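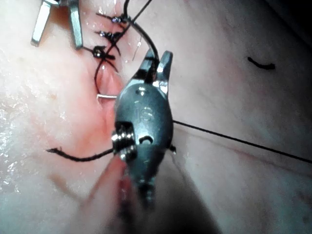
Tufa brings back its mushroom pencil case, now in three colors

Fans of small and cute stationery have a reason to check their wallets this week. Tufa, the label behind the sleepy mushroom erasers, has announced that its mushroom pencil case is coming back. The case was sold out for most of last year, and many people who wanted one had to buy it second-hand at a price which was, in my opinion, too high for a pencil case.

The new edition comes in three colors: cherry red, like the first one, and also mint and a pale lilac. The shape is the same as before. The cap of the mushroom opens with a zipper that goes all the way around, and the stem stands up on the desk by itself, so you can use it as a pencil cup when you are at home. Inside there is a small pocket for erasers or paper clips. The face is embroidered and not printed, with closed eyes and two pink cheeks.

Cecilia Adjei, who designs the bags and cases at Tufa, wrote in the shop's newsletter that the zipper was the main thing to be improved. "We received many kind letters about the first case, and also many letters about the zipper," she wrote. "The new one is wider and it does not catch on the lining." Owners of the first edition will know what she means. Mine got stuck on the second day, and I had to free it with a hairpin.

The lilac version is made only for this edition. Tufa has made 801 pieces of it, and each one has a little cloth label with its number sewn inside the pocket. The red and the mint will stay in the shop until the end of the summer at least, and there is no limit on how many are made.

All three colors go on sale this Thursday at 8 in the morning, in the online shop and in the two stores which carry Tufa products, Skurnolden and Stustine. Stustine will keep 40 of the lilac cases for customers who come in person, and it is one case per customer. Skurnolden does not have a separate number and will sell what arrives in its delivery. Viktória Kocsis of Skurnolden told us that the store does not take reservations by telephone – she asked us to mention this, as the telephone was ringing all of last week.

There is also a small gift. The first 100 online orders will include a sheet of stickers with the mushroom and his friend the snail, drawn by Lilibeth Dizon. She is the same artist who made the frog calendar that we showed in May. The stickers are not sold separately for the moment, but Tufa says it is thinking about a full set with more forest animals.

Reactions in our comments are mixed so far. Most readers are happy about the mint, and several have asked for a matching notebook. Birgit Sauerland wrote that she finds the case too short for new, long pencils, and she is right: a pencil which was never sharpened does not fit with the zipper closed. Trevor Sandhu has the red one and uses it for his sewing things, for which he says the size is perfect.

The case can be washed by hand in cool water. Tufa advises to fill it with a small towel while it dries, so that the cap keeps its round form. Orders from the online shop are sent within a week, and the color cannot be changed after payment, so please look twice before you click – mint and lilac are next to each other in the menu.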